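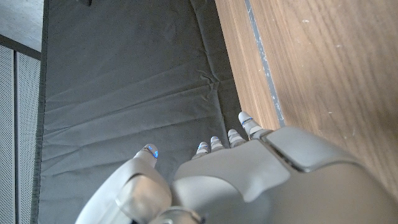 Ticket summary: heating and hot water, Tonside building, second floor
Status: Open, awaiting part
Raised by: Rosângela Bragança
Assigned to: Dolores Lyons, Building Services
Priority: Normal

Fault as reported
Radiators on the east side of the second floor remain cold in the mornings. The hot water in the adjoining kitchen is not affected. The wall controller displays a set point of 19 degrees and accepts changes, but no change in temperature follows.

Log

8th June, entry 1. Ticket accepted. Requester asked to confirm which rooms are affected. Rooms 2.04 to 2.09 confirmed. Room 2.10 is on the same circuit but is reported as normal.

Entry 2. Controller restarted from the plant room panel. No improvement. Time schedule checked and found to be correct.

Entry 3. System pressure read at 1.4 bar, within the permitted range. Radiators in 2.04 and 2.06 bled. A small amount of air was released from 2.06 only.

Entry 4. Zone valve inspected. The actuator receives power but does not travel beyond 60 per cent. Manual lever operated and heat reached 2.05 within the hour. Valve body is therefore considered sound and the actuator is to be replaced.

Entry 5. Quotation received from Menon for one actuator at £200, excluding fitting. A quotation for the complete valve assembly, at £680, was declined. Order placed against the Lollon maintenance budget.

Entry 6. Requester informed that the valve has been left on manual. Room temperatures cannot be adjusted from the wall controller until the part is fitted. Occupants are asked not to move the lever.

Outstanding
Delivery is expected in July. The ticket will remain open until the new actuator has been tested over a full heating cycle. Related ticket for the Skarkavton annexe closed as a duplicate in error and since reopened.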